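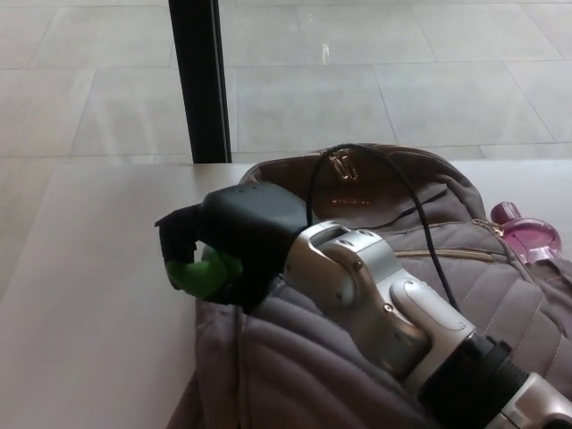
Second arm now or wait for next year's budget?

pebblewash
So I've got to hand in my equipment list before the end of December and I keep going back and forth. We run one arm on soft goods handling – bags, pouches, that kind of thing – and it's busy all day. My boss says I can have a second arm OR a pile of grippers and spares for the one we've got. Not both. The quote from Birngate is good until the end of the month and after that they say the price goes up. What would you all do?

tinmitten
Spares! Every time. We bought our second arm first and then had no money left for finger pads, so guess what, two arms sitting there waiting on the same little rubber bits. I was so mad at myself. Get the pads, get a spare gripper, get extra cable, and then see what's left over.

Rupert Danzer
I'm going to disagree with tinmitten here. Spares are cheap next to downtime, sure, but if your one arm goes in for service you have nothing at all. Our last repair took 38 days. You can have a whole drawer of pads and it won't help you one bit. Push for the arm and sneak the pads in under consumables.

tinmitten
38 days?? Who did you buy from? Ours was back in 12.

Rupert Danzer
Zusteta. Nice people, slow shop. The part had to come from overseas.

pebblewash
Ha, our consumables line is tiny, but I might get away with it. Pads are what we go through fastest. Zippers chew them up, and anything quilted seems to grab at the edges. I ordered 10 last time and thought I was set for the year. I was not set for the year.

gravyboat_lou
Have you asked about a lease? We lease from Gunis and service is part of the deal, they bring a loaner if it's down more than a few days. You pay more in the long run, I won't lie, but it came out of a different pot of money and my manager hardly blinked. Read the part about wear items though – pads and cables are on you.

Rupert Danzer
Leases make me itchy. You pay and pay and then you give it back.

gravyboat_lou
Depends how long you keep things! We swap every few years anyway so it works for us.

tinmitten
One more thing to plan for, pebblewash, is the table space and the stuff you practice on. We spent 200 dollars on used backpacks and purses alone, and then had to find somewhere to keep them. Small money but it wasn't on my list and I had to go back and beg.

pebblewash
Ooh, good one, adding that. OK, I'm going to call Birngate in the morning and ask if they'll hold the price and throw in a second gripper. If they say no I'll try Butt, they quoted us last spring and were pretty close. And I'll ask Gunis for lease numbers too, so I have something to wave at my boss.

Rupert Danzer
Get the repair time in writing, whoever you go with.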